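The Connector That Kept Quitting on Us

It took me an embarrassingly long time to stop blaming the software. I'd been at Zustent's test floor since seven in the morning, eating dry crackers and watching a log scroll by, and I was completely sure that somebody's update had broken the grip sensing.

Here's what we had. The Storkberg project is teaching machines to do fiddly cable work, the kind of thing people do with their fingertips and never think about. The training runs come from people working with hand-held grippers, and each finger reports how hard it's squeezing. On run 1664 the right finger reported zero for a second and a half. Then it came back as if nothing had happened. A dropout like that is nasty because zero pressure is a perfectly reasonable number! The software sees it and figures it isn't holding anything, so it squeezes harder.

We found that out when a bench arm running the same logic crushed a plug flat. It kept closing until the force limit tripped, and the limit was set for the motor's benefit, with no thought for anybody's fingers. One of our operators had had her hand in there maybe a minute before. That was the end of arm testing for the week.

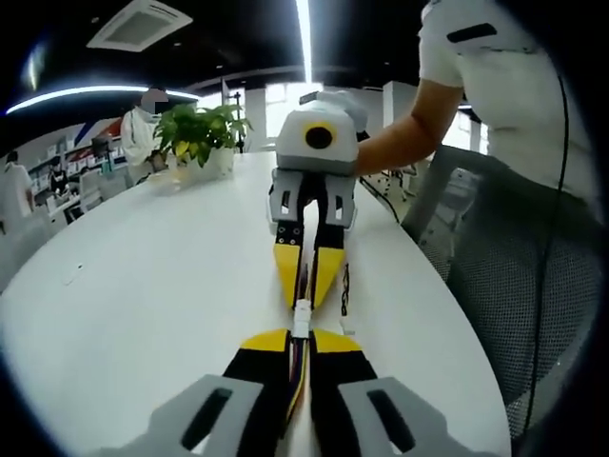 My own hunt started with the boring stuff. I swapped the power supply, rolled back the update (sorry, software team) and reran 100 grips with the gripper clamped to a bench. Not one dropout. I was ready to call it a ghost and go home. But on the long white table, with people really using the things, the faults came right back, and that's when I finally looked at the wiring. The thin purple, yellow, red and black wires run in a bundle right down the middle of the black fingers, and the fingers are the part that moves. Bend a wire there enough times and the strands inside start to go, while the insulation looks just fine.

I wiggled the red one with a toothpick and the reading dropped to zero. I may have yelled.

We pulled every set built to the old drawing, which we call Villa, and went back through the logs. Out of 1916 runs, 216 had at least one dropout, and we threw them all out – painful, but I wouldn't want a machine learning from those. The new drawing, Trindolum, leaves more slack at the joint and adds a strain relief where the bundle bends. The software now treats a sudden zero in mid-grip as a fault and stops closing.

The force limit came down too, and hands stay out of the arm's reach unless the power is off. I'd like to say that rule was already on the wall. It went up in November, after the plug.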